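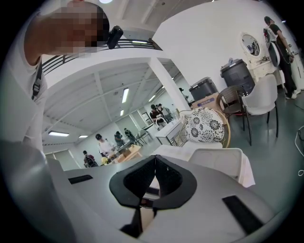 Residents of Roltircombe have asked for years that the Osutari recordings be made available closer to home, one reader wrote to the archive this spring, adding that many families had never heard the tapes on which their own grandparents speak. The request has now been met in part. The Cantero Language Archive announced on Jun 1, 2018 that 271 recordings in the Osutari language have been cataloged and may be heard at the Roltircombe Public Library.

The recordings were made on reel and cassette tape over a period of several decades and were held in storage at the archive's main building. They include personal histories, songs, accounts of fishing and farming practice, place-name interviews, and a series of word lists prepared for an early school primer. Most are in Osutari only. A smaller number include passages in English, usually where the interviewer asks for a meaning to be repeated.

Copying of the tapes began in April of last year under the Undex project, a joint program of the archive and the Roltircombe school district. Each recording has been given a catalog number, a short summary in both languages, and a note on the sound quality. Where the speaker's name was written on the original box, it has been entered in the catalog as written. Spellings have not been changed, and users should be prepared to search under more than one form of a family name.

The project has also produced a searchable word list of 4000 entries drawn from the recordings and from the school primer. The list gives the Osutari word, an English meaning, and the number of the recording in which the word is heard. Entries that could be confirmed from a written source only are marked with a star. The archive considers the list a working document and will accept corrections from speakers in writing or in person at the library desk.

Access to the collection is arranged as follows. Listening is free of charge and does not require a library card. There are 2 listening stations on the lower floor, each of which may be reserved for up to one hour. Copies of individual recordings will be supplied on request to members of a speaker's family. Other requests for copies, including those from researchers and broadcasters, must be made to the archive on the standard form and will be reviewed under its existing policy on community materials.

A number of recordings are not included in the present release. Some contain ceremonial material, and others were made on the understanding that they would be heard only within a particular household. These remain closed until the families concerned have been consulted. Their catalog numbers appear in the public list without a summary.

Printed copies of the word list have been prepared for use in Osutari classes. The first printing is limited to 300 copies, and schools in the Roltircombe district will be supplied before general requests are filled. Teachers who wish to receive a class set should apply through the district office, stating the grade level and the number of students enrolled.

Questions about the catalog may be sent to the archive's reading room in Cantero. Questions about reservations should be directed to the library.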